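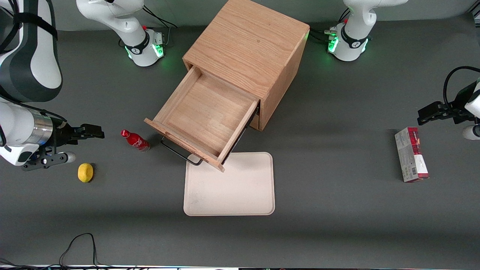

로봇은 어떻게 서랍 정리를 배울까요?
플롤리스 어린이 로봇 교실의 읽을거리

여러분은 서랍을 열고 물건을 넣은 다음 다시 닫을 수 있습니다. 아마 하루에도 여러 번 할 것입니다. 너무 쉬운 일이라서 어떻게 하는지 생각해 본 적이 없을지도 모릅니다. 그런데 로봇에게는 이 일이 아주 어려운 숙제입니다.

히사라우 시에 있는 놀트몬트 학교에는 로봇 동아리가 있습니다. 동아리 학생들은 올해 '산토로'라는 이름의 과제를 하고 있습니다. 산토로 과제의 목표는 로봇 팔 두 개가 책상 위의 물건을 정리하게 하는 것입니다. 이 글에서는 학생들이 하는 일을 차례대로 설명하겠습니다.

책상 위에는 무엇이 있을까요?

연습용 책상에는 나무 서랍장이 하나 놓여 있습니다. 서랍은 한 칸뿐이고, 앞에는 검은 철사 손잡이가 달려 있습니다. 서랍장 가까이에는 크림색 쟁반과 빨간 유리병이 있습니다. 노란 레몬과 종이 상자도 있습니다.

왜 이렇게 서로 다른 물건을 골랐을까요? 물건마다 잡는 방법이 다르기 때문입니다. 병은 옆으로 누우면 굴러갈 수 있습니다. 레몬은 작고 둥글어서 손가락 사이로 미끄러지기 쉽습니다. 세워 놓은 종이 상자는 옆을 살짝 건드리기만 해도 넘어질 수 있고, 너무 세게 잡으면 찌그러집니다. 쟁반은 납작해서 손가락을 밑으로 넣기가 힘듭니다. 학생들은 연습을 시작하기 전에 물건 하나하나를 손으로 만져 보고, 어디를 잡으면 좋을지 공책에 그림으로 그립니다.

로봇의 손은 어떻게 생겼을까요?

로봇 팔의 끝에는 '그리퍼'가 있습니다. 그리퍼는 물건을 잡는 로봇의 손입니다. 이 로봇의 그리퍼는 검은색이고, 납작한 손가락이 두 개 있습니다. 두 손가락은 나란히 선 채로 가까워지거나 멀어집니다. 가까워지면 물건을 잡고, 멀어지면 물건을 놓습니다.

여러분도 로봇의 손을 따라 해 볼 수 있습니다. 엄지손가락과 집게손가락만 곧게 펴고 나머지는 접으세요. 그 상태로 지우개를 집어 보세요. 다음에는 귤을 집어 보세요. 귤의 가운데를 정확하게 잡지 않으면 손에서 빠져나갈 것입니다. 로봇도 똑같은 어려움을 겪습니다.

오른팔과 왼팔

이 로봇의 오른팔은 사진의 왼쪽에 있고, 왼팔은 오른쪽에 있습니다. 조금 이상하지요? 친구와 마주 보고 서면 친구의 오른손이 여러분의 왼쪽에 있습니다. 로봇의 팔도 같은 방법으로 부릅니다. 동아리에 새로 온 학생들은 처음에 이것을 자주 헷갈립니다. 그래서 말로 지시할 때는 반드시 "로봇의 오른팔"이라고 끝까지 말하는 규칙을 만들었습니다.

팔이 두 개 있으면 일을 나누어 할 수 있습니다. 한 팔이 서랍장을 눌러 주는 동안 다른 팔이 손잡이를 당기면 서랍장이 끌려오지 않습니다. 하지만 두 팔이 같은 곳으로 동시에 가면 부딪칩니다. 학생들은 어느 팔이 먼저 움직일지 미리 정해 둡니다.

로봇을 가르치는 방법

옛날에는 로봇에게 움직임을 숫자로 하나씩 알려 주는 방법을 많이 썼습니다. "앞으로 이만큼 가라, 아래로 이만큼 내려가라" 하고 적는 것입니다. 이 방법은 물건이 언제나 같은 자리에 있으면 잘됩니다. 그러나 레몬이 조금만 옆으로 가도 로봇은 빈 곳을 잡게 됩니다.

놀트몬트 학교의 동아리는 다른 방법을 씁니다. 사람이 로봇 팔을 조종해서 먼저 시범을 보여 줍니다. 그동안 컴퓨터는 카메라가 본 모습과 팔의 움직임을 함께 기록합니다. 시범이 많이 모이면 컴퓨터가 그 안에서 규칙을 찾습니다. 이것을 '모방 학습'이라고 합니다. 모방은 흉내를 낸다는 뜻입니다. 동생이 여러분을 보고 젓가락질을 배우는 것과 조금 비슷합니다.

동아리는 지금까지 시범을 58번 기록했습니다. 시범을 한 번 할 때마다 물건의 자리를 조금씩 바꿉니다. 레몬을 멀리 놓기도 하고, 서랍장을 비스듬하게 돌리기도 합니다. 자리를 바꾸지 않으면 로봇은 한 가지 경우만 외우게 됩니다.

한 번의 시범은 다섯 단계입니다.

1. 서랍 손잡이에 그리퍼를 가져갑니다.
2. 서랍을 천천히 끝까지 엽니다.
3. 정해진 물건을 하나 잡습니다.
4. 물건을 서랍 안에 내려놓습니다.
5. 서랍을 밀어서 닫습니다.

학생들의 말에 따르면 세 번째 단계가 가장 어렵다고 합니다. 특히 레몬이 그렇습니다. 조종하는 사람은 마음이 급해도 천천히 내려가야 합니다. 실패한 시범은 따로 모아 두고, 동아리 시간이 끝나기 전에 모두 같이 다시 봅니다.

안전 규칙

로봇 팔은 힘이 셉니다. 그래서 동아리에서는 다음 규칙을 지킵니다.

팔이 움직이는 동안에는 책상 위에 손을 올리지 않습니다.
물건의 자리를 바꾸기 전에 "멈춤"이라고 크게 말하고, 조종하는 사람의 대답을 기다립니다.
전선을 당기거나 밟지 않습니다.
긴 머리는 묶습니다.

낱말 풀이

그리퍼: 로봇 팔 끝에서 물건을 잡는 부분
관절: 팔이 구부러지거나 돌아가는 곳. 여러분의 팔꿈치도 관절입니다.
시범: 다른 사람이 따라 할 수 있게 먼저 해 보이는 것
모방 학습: 시범을 흉내 내면서 배우는 방법

집에서 해 보세요

친구 한 명과 같이 합니다. 한 사람은 로봇이 되어 눈을 감고, 다른 사람은 말로만 지시합니다. 책상 위에 있는 연필을 필통에 넣으면 성공입니다. "저기", "여기" 같은 말은 쓸 수 없습니다. 세 번 해 본 다음 역할을 바꾸고, 어떤 말이 가장 도움이 되었는지 적어 보세요. 적은 것을 교실에 가져오면 다음 시간에 함께 읽겠습니다.

2020년 8월 9일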